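Rercombe District Public Services Board: Recruitment Notice, Technical and Support Grades

Applications are invited from qualified persons for the following posts in the Rercombe District. Posts are permanent unless marked otherwise and are open to residents of any district. Applicants already in public service must apply through their department head and attach a no-objection letter.

Post Summary

Post 1: Laboratory Technician (Water Quality)
Vacancies: 9
Grade: T-4
Duty station: Mitau Treatment Works
Age limit: 21 to 35
Qualification: Two-year diploma in chemistry, biology or environmental science. Applicants with a four-year degree may apply but will be placed at the same grade.

Post 2: Records Assistant
Vacancies: 4
Grade: S-2
Duty station: Rercombe central office
Age limit: 18 to 30
Qualification: High school diploma and a typing speed of 35 words per minute, tested on the day of the written exam.

Post 3: Pump Station Operator
Vacancies: 6, of which two are fixed term (24 months)
Grade: T-2
Duty station: Bralitz and Wendt, by rotation
Age limit: 21 to 40
Qualification: Trade certificate in mechanical or electrical maintenance and one year of shift work. A valid driver's license is required at the time of application.

Post 4: Assistant Engineer (Distribution)
Vacancies: 2
Grade: T-7
Duty station: Wendt
Age limit: 23 to 38
Qualification: Bachelor's degree in civil or mechanical engineering, plus three years of work on pressurized networks. Design experience alone does not meet this requirement.

Age is calculated on the closing date. A relaxation of five years applies to serving district employees with at least three years of unbroken service. No other relaxation is available for Posts 1 and 4.

How to Apply

Complete Form R-2, available from the central office counter or the Board's website. Use one form per post. Applicants for more than one post must submit separate forms and separate fees. Forms received by email are not accepted.

Attach the following:
Copy of identity document, both sides
Copies of certificates and final transcripts
Experience letters on employer letterhead, showing start and end dates
Two recent passport-size photographs
Fee receipt, original

The fee is $73 for Post 4 and $20 for all other posts. It is payable at the cashier's window or by bank transfer, and it is not refunded if the applicant is found ineligible or does not attend the test. Write the post number in the reference line of the transfer. Transfers without a post number are held for 90 days and then returned less the bank charge.

Completed forms must reach Room 323, central office, by 4:00 p.m. on the closing date shown on Form R-2. Postal delay is not grounds for late acceptance.

Selection Procedure

Eligible applicants will be called to a written test in December. The test lasts 90 minutes and is the same for all applicants to a given post. Posts 1 and 3 also have a practical test at the duty station. The final list is drawn up on the following weights:

Posts 1 and 3: written 50, practical 30, interview 20
Post 2: written 60, typing 20, interview 20
Post 4: written 60, interview 40

Roll numbers and test centers will be posted on the Board's website. Call letters are not mailed. An applicant whose name is missing from the list may file an objection in writing within five working days — objections made by telephone are not recorded.

Conditions of Service

The probation period is 12 months for permanent posts. Pump Station Operators work a rotating pattern of three shifts, including nights, and receive a shift allowance on top of base pay. Staff at Bralitz may apply for shared housing, subject to space. Technicians at Mitau are issued work clothing and are required to complete the chemical handling course in their first month.

The Board may increase, reduce or withdraw any vacancy before appointment. No travel or daily allowance is paid for attending the test or interview.

Questions about eligibility should be sent in writing to Ingeborg Diekmann, Recruitment Section, Room 323. The section does not give opinions on an applicant's chances.

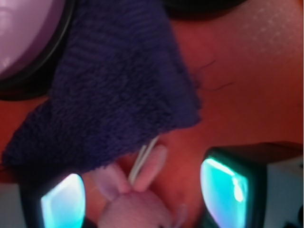 Violeta Toledo
Does the one year of shift work for Post 3 have to be with a single employer? I have seven months at one plant and eight at another, both on rotating shifts, with a gap between them. Both letters show start and end dates. Form R-2 has only one line for the employer's name.

Recruitment Section
Periods with different employers may be added together for Post 3. Enter the most recent employer on the form and list the other on a separate signed sheet. The gap does not affect eligibility, but it is not counted toward the total. For Post 4 the same rule applies to the three years of network experience.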